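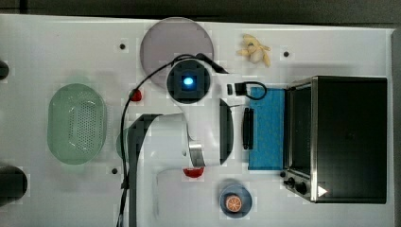 Monitor Handbook, issue 7, page 12

Section 4. Setting up your local monitoring desk

Read all of this before you start. It's short. People who skip to step 6 end up redoing step 2.

This section is for local groups joining the Pindidden network, which tracks false and misleading stories in local news and on social media. Sections 1 to 3 cover who can join and how claims get rated. Here it's only the set-up: accounts, source list, log, alerts.

You will need:
One computer with a current browser
A shared email address (not a personal one)
Your group code, from the welcome letter
At least two people who can read the local language well

4.1 Open your Lisex account

1. Go to the Lisex sign-in page and choose New desk. Not New reader. Readers can't save entries.

2. Type in your group code, capitals and all. The code runs out after first use, so have both people in the room.

3. Pick a desk name. Town or region plus language works best, e.g. Cistham English. No party names, no slogans.

4. Add your second person as Reviewer. The same person can't be Logger and Reviewer on one entry. The system will let you do it, but the entry gets thrown out later by Aivar Laur's team.

NOTE – If the code is rejected, write to Mercy Lukumay at the help desk. Don't keep trying. Seven wrong tries locks the desk.

4.2 Build the source list

5. Open Sources and choose Add. Put in every outlet people in your area really read or listen to. Papers, radio, public groups, video channels. Include the ones you trust. A list of only bad sources tells us nothing about how a claim moves.

6. For each source fill in owner, language, and how often it puts out news. Owner not known? Write "not known". Don't leave it blank and don't guess.

7. Keep the list under 300 sources. Over that, the daily pull slows down and you'll miss the morning window.

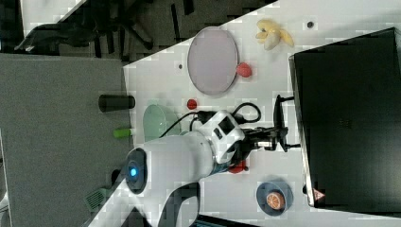 8. Save, then press Lock list. You can unlock it once a month for changes. Changes made mid-month mess up the comparison with other desks – Yiran Ding has had to rebuild two quarters of charts this way, so please wait for the date.

CAUTION – Public sources only. No closed chat groups, no private pages, no joining under a false name. A desk that does this is removed from the network, and its entries are pulled from the archive.

4.3 Log your first claim

9. Choose New entry. Copy the claim word for word in the orignal language. Translation goes in the box underneath.

10. Save a copy of the page straight away, before you do anything else. Posts vanish. Use the Keep button, a bare link is not enough.

11. Mark where you first saw it and where else it turned up. First seen by you, not first ever. There is a separate field for that and it mostly stays empty.

12. Pick a claim type: made up, altered, out of context, false source, old story as new. One only. If two fit, take the one that does more harm to the reader's understanding.

13. Write your notes in 500 characters or less. What is said, what is known, where you checked. Leave out what you think the motive is. "Foreign campaign" is a finding, and needs the full review in Section 6.

14. Send to Reviewer.

NOTE – Satire. If a page calls itself satire, log it only when someone else has passed it on as real. Then the entry is about the second page.

4.4 Switch on alerts

15. Go to Alerts, set language and region. Leave the level at Medium for the first month. High sends everything and you will stop reading them, everyone does.

16. Send a test alert. It should reach the shared inbox within the hour. Check spam first, then check the address for typos.

17. Name one contact for urgent alerts, the kind that come in close to a vote or during unrest. Phone number needed. Katalin Erdős keeps the contact sheet and will call once to confirm.

CAUTION – Never reply to the author of a logged post from the desk account. Don't like it, don't share it, don't argue. Requests for comment go through Sharon Kioko.

4.5 Before you go live

Source list locked?
Three practice entries sent and reviewed?
Test alert recieved?
Urgent contact confirmed?

All yes – press Go live. Your desk appears on the map the next day. If it hasn't, sign out and back in, then write to the help desk with your desk name in the subject line.

Desks working in Swahili should read the Mwaipopo supplement as well. Different claim types in step 12, and a longer note limit. 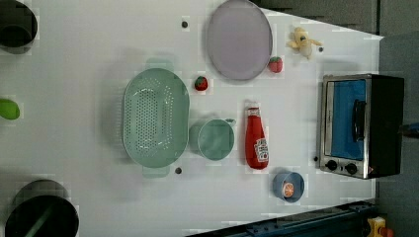

Fig. 4. Tabletop with pale green colander and mug.

Section last changed 28/04/2018. Next update planned for August. Section 5, Working with reviewers, starts on the next page.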